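The Ferry to Drodanport

So I missed the last ferry to Drodanport by the length of a sandwich. I was standing in line at the snack window in Trosness, I had just asked for extra mustard, and I heard the horn go. By the time I got down to the dock there was a strip of black water between me and the boat, and a little kid at the rail was waving at me. I waved back. What else do you do?

It was October and the wind was coming straight off the bay. I had 14 dollars, a dead phone and my aunt's accordion in a case with one good latch. My aunt had sold that accordion to a man across the water for 993 dollars, which she thought was robbery (hers, of him), and all I had to do was carry it there and come home with the money.

The waiting room was locked, so I walked up the hill to the Plovach, which is a boarding house and sometimes a bar. The woman at the desk looked at the case before she looked at me.

"Is that a Kovalchuk?" she said.

I said I had no idea, it was just the squeezy thing my aunt used to scare the dog with. She came around the desk and opened the latch herself – the bad one, too, on the first try – and ran her thumb down the keys. Then she gave me a room and told me to eat something. 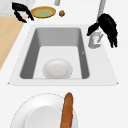
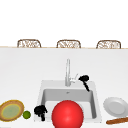
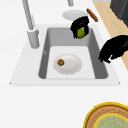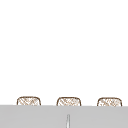

"Can you play it?" she asked me later.

"One song, and only the first half."

She said half was plenty. So I sat on the end of a bench and played my half a song, badly, to 16 strangers who had also missed the boat, or worked on it, or just lived up there. When I ran out of notes I stopped, and an old man by the stove kept going! He hummed the whole second half with his eyes shut. I had never heard it before. It went down where I always figured it would go up.

I made him hum it again, and then I found it with my fingers, more or less, and we went around and around until my arms ached.

In the morning I took the first ferry over. The buyer was on the dock in a nice coat, with an envelope. I gave him my hand to shake and told him I was very sorry, and that my aunt would be calling. Then I rode the same boat back, and somewhere in the middle of the bay I got the case open – bad latch first – and started working on the low part.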